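貸別荘「トロルコラ」に三泊してきました(キッチン重視の人向けレビュー)

印刷する | メールで送る

八月にウルキホの海沿いにある貸別荘、トロルコラに泊まってきました! 予約サイトはBestmontです。前の年に同じサイトで取った部屋がなかなか良かったので、今回もほとんど迷わず決めちゃいました。

まず場所。説明文には「ビーチすぐ」と書いてあって、道路を渡ればたしかに海は見えるんですが、砂浜に下りる階段までは100メートル以上あります。手ぶらなら何でもない距離なのに、パラソルとクーラーボックスを持つと急に遠い(笑)。帰りは上り坂です。サンダルより、かかとのある靴をおすすめします。

建物は平屋で、寝室が二つと居間、それから小さな庭。寝室のひとつは朝五時台から日が入ってまぶしいので、早起きが苦手な人は奥の部屋を取ったほうがいいですよ。ベッドはやや硬めで私は好き、連れは最後まで文句を言っていました。シャワーは水圧よし。ただお湯になるまでけっこう待ちます。その間に歯を磨くのが日課になりました。

料金は三泊の宿泊費のほかに、清掃費が3,574円。なんでこんな半端な額なんだろうと思いつつ、最初の画面にちゃんと出ていたので不満はないです。シーツとタオルは別料金で一組3,000円、こっちはちょっと高い! 車で行くなら家から持っていくのが正解だと思います。私は次からそうします。

鍵の受け渡しはPrustikという会社がやっていて、事務所は市場の裏にあります。看板が小さくて二回通り過ぎました。受付は夕方六時まで。遅れそうなときは電話すれば待っていてくれるそうですが、その番号が予約確認メールのいちばん下にしか書いていないんですよね……先にメモしておきましょう。

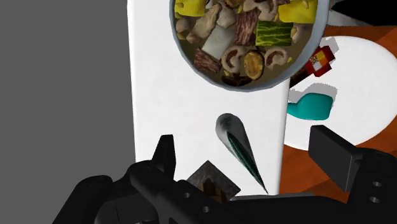
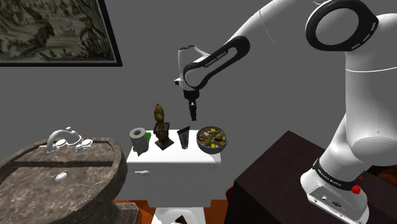 市場が歩いて行ける距離にあるのが、この家のいちばんの魅力でした。朝のうちに野菜と豆を買ってきて、昼は海、夜は家でごはん。三日ともほぼこれです。外食は一度だけで、あとは鍋にどさっと放り込むだけの煮込みばかり作っていました。一枚目の器に入っているような、具が大きくてごろごろしたやつ。ああいうのは深さのある器でたっぷり食べたいのに、備え付けの食器は平皿が多くて、深い器が二つしかないんです。四人で行ったら絶対に取り合いになります。鍋は大小そろっていて焦げつきもなし、包丁は切れません。トマトがつぶれます。うちは二日目に市場の金物屋さんで果物ナイフを買い足しました。

庭のテーブルは夕方になると日陰になって、風も通って最高でした。蚊は出ます。蚊取り線香は置いてあったけれど、ライターがなくて初日は使えず、見事に刺されました。

夜は静かです。九時を過ぎると車もほとんど通らず、窓を開けて寝られました。ゴミは分別が細かくて、冷蔵庫に貼ってある表を見ながらやればなんとかなります。ガラス瓶だけは市場の横の回収箱まで持っていく決まりなので、買い物のついでにどうぞ。

点数をつけるなら五点満点で四点。引いた一点は包丁とタオル代です。二人か、小さい子のいる三人家族ならちょうどいい広さじゃないかな。秋は料金が下がるみたいなので、次は十月に空きがないか見てみるつもりです。

このページを印刷 | 友だちにメールで送る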